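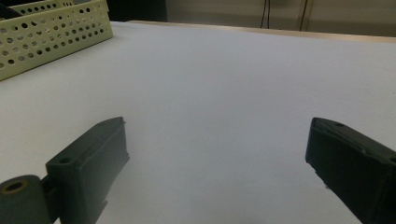 Figure 17.1 A white work table with a perforated basket at one corner.

Contents | Previous | Next | Glossary | Index

Chapter 17
The Folding Table

Garments leave the dryer in no particular order. Between that moment and the moment they are placed on a shelf, they must be sorted, inspected, smoothed, folded, and stacked. In a private home, this work may be spread over a bed, a sofa, or the top of the machine itself. In a residence hall, care home, or small commercial laundry, it is assigned to a table, and the quality of the finished work depends a great deal on how that table is kept.

This chapter treats the folding table as a work station. Chapter 16 followed the load through washing and drying; the present chapter begins when the basket is set down. Students who have completed the practical unit on load sorting will find that several terms return here with a narrower meaning.

After studying this chapter, the student should be able to:

- prepare a table and basket for a folding session
- choose a folding order for a mixed load
- fold garments that have elastic waistbands without stretching or twisting the band
- record a finished load on a tally sheet

17.1 The Surface

A folding surface should be smooth, level, and large enough to lay out the widest item in the load. A pale, plain surface is preferred in training rooms. Lint, loose threads, and stains on the cloth are easier to notice against it, and so is any mark left on the table by the previous session. A matte finish reduces glare under ceiling lights.

The table is wiped before each session and allowed to dry fully. Cleaning cloths are stored away from the finished stacks. At the Siregar residence laundry, whose procedures are used throughout Part Four, the surface is also wiped between loads belonging to different residents.

17.2 The Basket

The basket is part of the station and has a fixed place on it. Most workers set it at a far corner, on the side of the hand that does not smooth the cloth, so that garments can be drawn out without reaching across finished work. Baskets with perforated walls, such as the one in Figure 17.1, allow air to pass through the load while it waits. They should still be emptied promptly. Clothing left in a heap takes on creases that folding alone will not remove.

A basket should not be filled above its rim. At the Siregar laundry, one basket holds up to 17 everyday garments, a limit chosen to keep the bottom layer from being pressed.

17.3 Garments with Gathered Waistbands

Shirts and towels have straight edges, and the worker folds to those edges. Garments with elastic waists offer less guidance. The band draws the cloth into many small ruffles, and the width at the waist is much less than the width of the panels below it.

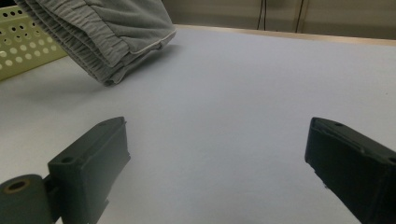 Figure 17.2 A gray garment folded over on itself. Note the close ruffles of the elastic waistband and the pale line of piping or hem.

The following method is recommended.

1. Hold the garment by the band and let the panels fall free.
2. Lay it down with the band away from you. Smooth the panels, but leave the band in its gathered state.
3. Fold the garment in half lengthwise, matching the side seams.
4. Bring the lower hem toward the band. Shorts need one fold; long pants need 2.
5. Turn the band under so that the stack rests on a flat layer.

A band should never be pulled wide in order to make it match the panels. It will draw in again as soon as it is released, and the cloth beneath it will shift. Where a garment has contrasting trim — piping along a seam, for example — the trim may be used as a guide line when matching edges.

Key Terms

finishing order, folding edge, gathered band, smoothing hand, tally sheet

Related Chapters and Readings

Chapter 16: Drying and Unloading
Chapter 18: Shelving and Linen Storage
Workbook Unit 17: Mixed Load Practice
Skoltivar Guide to Fabric Care Labels
Vament Household Studies Series: Teacher's Notes, Part Four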